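3.2 Portion size and the whole-grain swap

Home cooks judge a slice by eye and most of them cut big. We wanted to know if a chewier, grainier crust changes how much people take. Same toppings, same pan, only the dough differs. Baking began in May at the Plernley test kitchen, second batch at Giltstead.

Dough A: plain white flour. Dough B: half the flour swapped for whole wheat, a little more water, longer rest. Sauce, cheese and peppers weighed the same for both. Guests served themselves. No plates were marked, no one was told which crust was which.

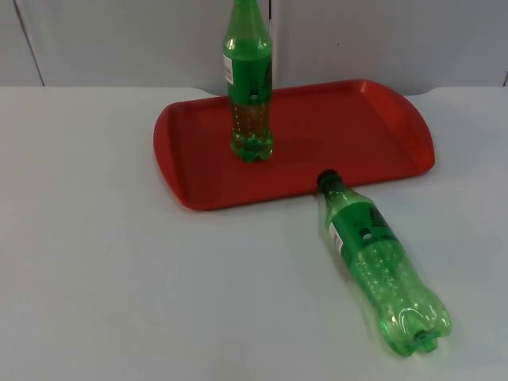 Each pan was cut into 12 before serving, so "one piece" means the same thing all through this section. Leftovers weighed once the table was cleared. Half-eaten crusts counted as leftovers, wich we may regret. Two pans from Giltstead came out underbaked in the middle and were droped from the totals.

In all, 146 guests ate across both sites. Dough B eaters went back for seconds less often. They also left more crust behind, so part of the gap is just people not liking the edges. Can't split the two effects with the data we have. Fullness scores (asked at 2 hours) leaned the same way, but plenty of blank cards there.

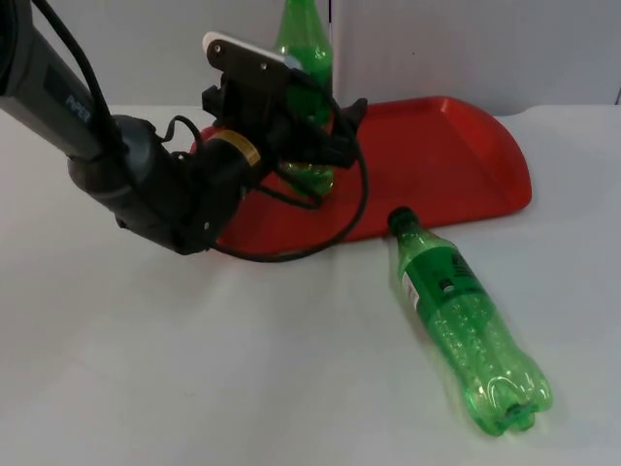 Figure 3. Robot arm over a red tray on a white work surface.

Salad was offered at Plernley only. Should have been both. People who took salad took fewer pieces of either pizza, no suprise, and we left them in. Taking them out shrinks the gap but doesn't close it.

Taste is the weak spot. Dough B scored lower on first bite, about even by the end of the meal. More salt in the dough might fix it, though then the swap is less of a health win. Comments on the cards were short, mostly on the crust.
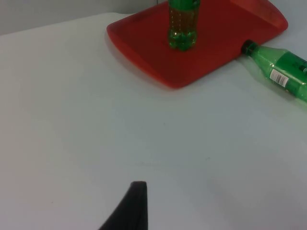 Tsoukalas objected, on reading the draft, that a longer rest alone makes dough more filling to chew, and that we ought to have rested both the same. Fair. The next round will do that, with salad at both sites and the pans baked 3 minutes longer.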